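Cindonska Cup Sets and Drying Racks: Frequently Asked Questions
Last updated 2020-05-18

These are the questions we get most often at the Trerkside shop about our colored cups and the wire racks we sell alongside them. If yours is missing, write to Natalie Bellamy at the shop desk.

Are the cups sold one at a time?
Yes. You can buy a single cup in any color we have in stock, or pick your own mix. There is no discount for buying a set in one color. Most people mix them so that each person in the house has their own.

Can I choose the exact shade?
You can choose the color but we can't promise the shade. The pinks vary the most between batches. If you are replacing a cup and want it close to the others, put the old order number in the notes box and Howard Gosling will look for one from the same batch. Sometimes there are none left.

Can they go in the dishwasher?
Top rack only. Skip the heated dry cycle if your machine lets you turn it off. Hand washing is fine too — dish soap and a soft sponge, no scouring powder.

Can they go in the microwave?
No.

Should cups dry upside down or right side up?
Upside down, with a little space between them. A cup with its rim flat on a counter or a towel traps water inside, and after a day or so it can start to smell. On wire the air gets in from underneath. Turn them upright once they are dry if you store them on an open shelf near the stove.

How many cups fit in a wire rack?
That depends on the rack and on how you load it. A household's everyday cups normally fit in one layer. Please don't put a second layer on top of the first. The upper cups slide, and the rims get scuffed where they rub. 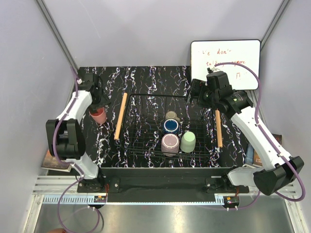 Load the middle of the rack first and work outward. A rack with all its weight at one end can tip when you pick it up, and cups pushed up against the raised edge are the ones that get knocked out. If you have tall cups and short cups, put the tall ones at the back so you can reach the rest.

What is the item number for the rack?
929. It comes in black only. The Vorkar rack we used to carry has been discontinued and we no longer have parts for it.

Will the rack scratch my counter or table?
It can if you drag it. Lift it with both hands. On a soft or polished surface, put a dish towel or a thin mat under it, and change the towel when it gets damp. We have had customers ask about marbled tops in particular. Wipe up drips the same day, whatever the top is made of.

The coating on my rack is chipping. What should I do?
Stop using it for wet dishes, since bare wire will rust and the rust marks whatever sits on it. Send a photo to Liam Hulme with your order number. Racks are covered for 3 years against coating faults. Chips from a drop are not covered.

How do I get tea stains out of a cup?
Make a paste of baking soda and water, rub it around the inside with your fingers, leave it for a few minutes and rinse. Do it again if you need to. Bleach will dull the color.

Can I use the cups for things other than drinks?
Plenty of people do. Pencils, toothbrushes, paintbrushes, screws. Once a cup has held paint or anything from the garage, keep it out of the kitchen for good — pick one color for that job so it doesn't get mixed up with the rest.

What does shipping cost?
Orders over $100 ship free. Smaller orders are charged by weight at checkout. Racks ship in their own box and may arrive separately from the cups.

Can I return something?
Unused cups and racks can come back within 30 days in the original box. Neville Sedgwick handles returns. The returns desk will be closed for the first week of June, so refunds requested then will take a little longer.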